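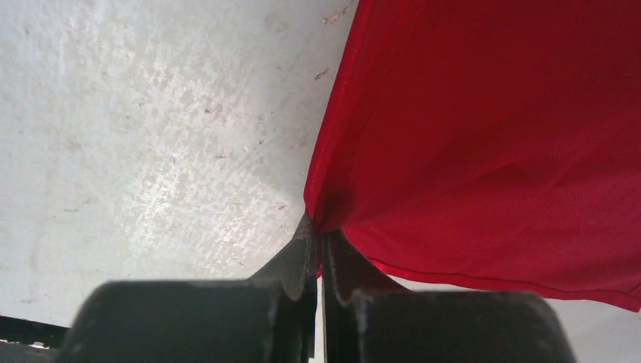
Can a robot fold the laundry yet?
One piece at a time, slowly, with a person standing close by, and only if you're relaxed about what "folded" means. But I'm more excited about it than I was last June!

January 12, 2025

Sunday in the shop, nice and quiet, heat only came up after lunch. Worked on cloth all day. The red one again, since it stands out so well against the white top and I can tell at a glance from across the room where the corners are.

Notes while they're fresh:

Corner pick. Much better than last week. Ran 54 attempts before I stopped to eat, and 40 ended with a corner held firmly enough to lift. I was ready to be happy with half. The misses are mostly the same miss: the fingers close just above the cloth and come up with nothing. Dropping the approach height a touch helped, then I went too far and it started pressing into the table, so I backed off again. Current value is in the shared sheet, please don't round it.

Thin hem. The cloth sags a lot once one corner is up, and the policy seems to lose interest in the bottom edge when that happens. Trygve thinks it's the lighting on the shiny side. I think we just don't have enough demos with a deep sag in them. We're at 1,325 demos total now and I'd bet most of them have the cloth pulled fairly flat before anyone starts. Next batch: drop it from above, leave it however it lands, go.

Letting go. Still my favorite problem. People open their hand and the cloth stays put. Here the cloth likes to hang on to a fingertip and ride along for a bit, and then your nice fold is a lump. Tried a slower open with a small sideways move at the end (Trygve's idea from Friday) and wow, that made a difference. Want to see it on the Wonach dish towels before I get too pleased with myself, those are fuzzier and grab everything.
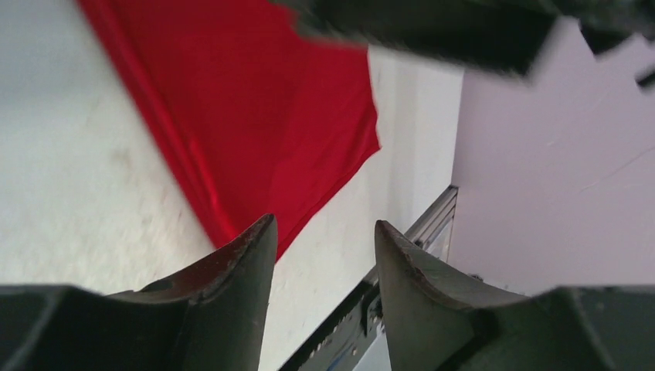
Red cloth on the white top, fingers open at the narrow end.

Second arm. Timing is the thing to fix. When both arms go for the cloth they get polite and wait for each other, or else they both rush in. Had 6 full folds in a row in the afternoon where the handoff went fine, then one where each arm pulled its own way and I hit stop. Nothing bent. Saved the log under "tug."

Fingertips. Getting scuffed. Sanding them would probably change the grip, so leave them alone until we have a baseline with a new pair. Spares are in the drawer marked Stusum, under the hex keys.

Table. Wipe it down before every run, please, crumbs and hairs show up at close range.

Where does that leave the chore question? My sister in Kristiansen keeps asking when she can have one for the towels, and I keep saying she'd still be faster with her eyes shut. True today. A fold takes me a few seconds and takes the arms long enough that I can fill my coffee and get back. Then there's finding the cloth in a full basket, which we haven't touched. But a year ago Zomville (yes, the name stuck, it's on the door now) couldn't get hold of a corner without a person setting it up on a little block, and today I tossed the thing down any old way and it went and found one. I did a small dance.

To do Monday:
Sag demos, as many as we can stand
Rerun corner pick at the current height with the blinds down, to test Trygve's lighting theory
Slow open on the dish towels
Order more cloths, same red, plus something with a pattern
Ask Trygve where the other stop button went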